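11/06/2018
By Surkov

Chapter 4
Does Chess Make Children Cleverer?

Few claims about schooling are repeated as often as this one. Chess, we are told, teaches children to think ahead, to sit still and to do better at maths. Schools buy sets on the strength of it. Parents pay for clubs. Before going any further, it is worth asking what the claim rests on.

Take the Finmont study, which you will find quoted in many leaflets on the subject. It followed 489 pupils and reported that those who had chess lessons scored higher in arithmetic by April. What the leaflets leave out is that the children chose whether to join. Pupils who volunteer for an extra hour of hard thinking may well have been pulling ahead already – and their parents may have been helping at home.

The Curen trial was meant to settle this. It took in around 1,000 children and placed them in groups by lot. The gain shrank to almost nothing. Supporters replied that the lessons were too short, which may be true, but the same people had been happy enough with short lessons when the results went their way.

There is a second problem. In most trials the chess group gets something new and the other group gets nothing. A new activity, a keen teacher and a bit of attention can lift marks for a while. To know whether chess itself matters, we would need to compare it with draughts, or music, or an extra hour of ordinary maths. Very few studies bother. The Vukadinović project did, with 300 pupils, and found that draughts did just as well.

None of this means that children should not play. A game can be worth learning for its own sake. But that is a different claim, and it needs a different kind of evidence. 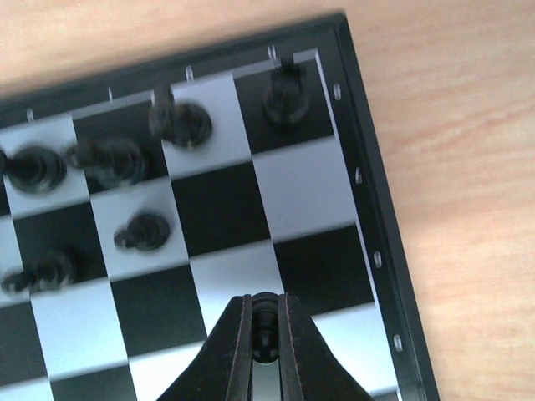

Fig. 4.1 Part of a chessboard

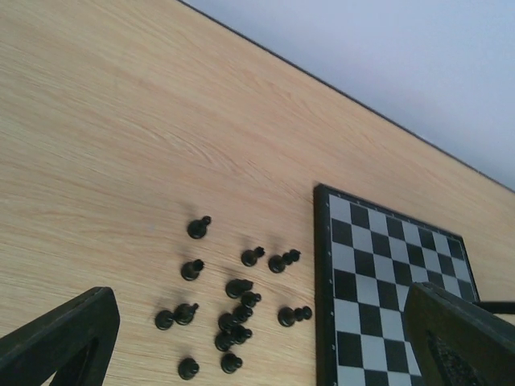 Fig. 4.2 Black pawns on a wooden tabletop

4.1 What counts as a fair comparison?

Suppose two classes sit the same test and one does better. Before we give credit to the teaching, we need to know how the classes were made up, and who decided.

Last updated: 11 months after first issue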